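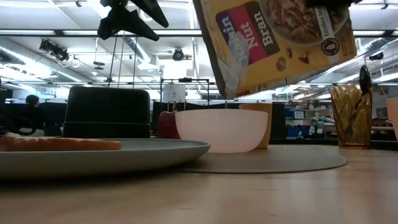 1/ Right. Fatorberg away. Thread because I've got a long coach journey and 42 thoughts, will try and keep it to the useful ones

2/ For anyone who missed it: we won. By 3. At their place. With a scrum that went backwards for most of the first half. No idea how to feel tbh

3/ First twenty minutes were grim. Kicked everything. Kicked it badly. Their full back could have brought a chair out. Every time we got hold of the ball we gave it straight back and then looked suprised when they ran it at us

4/ Lineout though!! Aurora Salgado calling it and we lost one all afternoon, and that one was a crooked throw. Two steals on their ball inside our 22. Without those we're out of sight by half time and I'm writing a very different thread

5/ Their first try was soft. Pick and go, pick and go, everybody sucked in to the ruck, one pass, winger strolls over in the corner. Same try we let in against Sosora in June. Same side of the pitch. Same gap between 12 and 13. Somebody PLEASE have a look at it

6/ Penalty count at the break was shocking. Most of them for not rolling away. Ref had warned us twice and we carried on as if she was talking to somebody else. Lucky it was only the one yellow

7/ The yellow. I've watched it back on my phone and it's fair. Tackle's high, she's upright, she never gets low. Could have been worse than ten minutes. Plenty in our end were howling about it, I was too, sorry ref

8/ But the sin bin spell is where we won it. Down to fourteen and we suddenly remember how to play. Kept it tight, went through phase after phase, took the clock right down. They didn't score a point in that ten and we got 3 off the tee

9/ Maricica Tudose at 8. What do you even say. Carried off the back of a retreating scrum all day and still got over the gainline. Her try comes from a scrum that is basically going sideways, she picks, hands off the 9, and nobody lays a finger on her after that

10/ Also she was on the floor getting treatment two minutes before. Up, water, back in, try. Give her whatever award there is

11/ Bench made a difference for once. Fresh front row on with the game still in the balance and the scrum finally stopped leaking penalties. I'd start the replacement tighthead next time. Have been saying it since pre-season, ask anyone who sits near me, they are sick of hearing it

12/ Less happy with the bench backs. One came on and kicked dead with her first touch. From halfway. With a three on two outside her. I made a noise I'm not proud of

13/ Last four minutes, can't really describe it. They had a scrum five metres out. Held. Went to the maul. Held. Went wide, knocked on, whistle. I was holding a stranger's sleeve

14/ Crowd was up to 200, and a good chunk of that was us. Good noise from their lot as well, fair play. Clubhouse soup was excellent and they clapped our girls off, which you don't get everywhere

15/ Things that still worry me: discipline. Exits, we've only got one way of getting out of our own half and everyone in the league has seen it by now. And goal kicking, left two very gettable ones out there, and on another day that's the match

16/ Things that don't worry me: back row. Lineout. Fitness, we looked the stronger side at the end and that was not true last season

17/ Table wise it's the four points and that puts us level with Jovora, who had the week off. Behind on points difference thanks to the hammering we took on opening day. Let's not talk about opening day

18/ Next up Chevalier at home. Big pack, decent 10, don't like being run at out wide. So can we please run at them out wide. Not once. Lots

19/ If you've been thinking of coming down, this is the one to come to. Kick off is the usual time, bring a coat, the stand roof still drips at the far end so get in early and sit near the tunnel

20/ Someone's asked about the knee. Strapped, walking, was singing at the back of the coach five minutes ago. Thats all I know

21/ Battery on 4%. Spelling got worse as this went on, I know. Up the reds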